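Zallmont Institute of Early Childhood Practice
Course 315: Materials in the Early Years Classroom
Handout 12: Care and Use of Modeling Clay

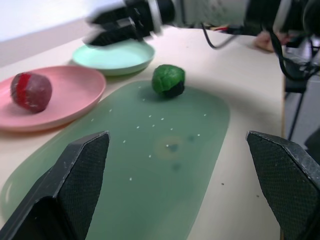

Modeling clay is among the most heavily used materials in the preschool room, and students are expected to be able to prepare, supervise and close a clay table without assistance before the May placement. Readings for this unit are in the Plornura course reader, chapter 2.

1. Work surfaces
Clay should be worked on a tray with a raised lip. A smooth plastic tray is easy to wipe and keeps crumbs off the tabletop. Plates with a shallow rim are suitable for holding colors that are not in use. One ball to a plate is the usual practice at the Idolside laboratory school.

2. Mixed colors
Children will press one color into another. A green lump with black worked into it, or a dark maroon ball with a red stripe, cannot be returned to its original state. Mixed pieces are kept in a separate tub and offered again – many children prefer them. Students should not correct a child for mixing.

3. Crumbs and stains
Small dry grains are picked up by any soft clay rolled over them. Brush the tray between groups. Faint rings and smudges are removed with a damp cloth and mild soap; abrasive pads are not permitted.

4. Storage
Close all tubs firmly and label them by color. Clay that has hardened at the edges should be kneaded by an adult before it is offered to children.

Assignment
Submit a one-page plan for a clay table to the Ragnarsson Room by October 6, 2026. Students also enrolled in Course 415 may submit the same plan for both courses.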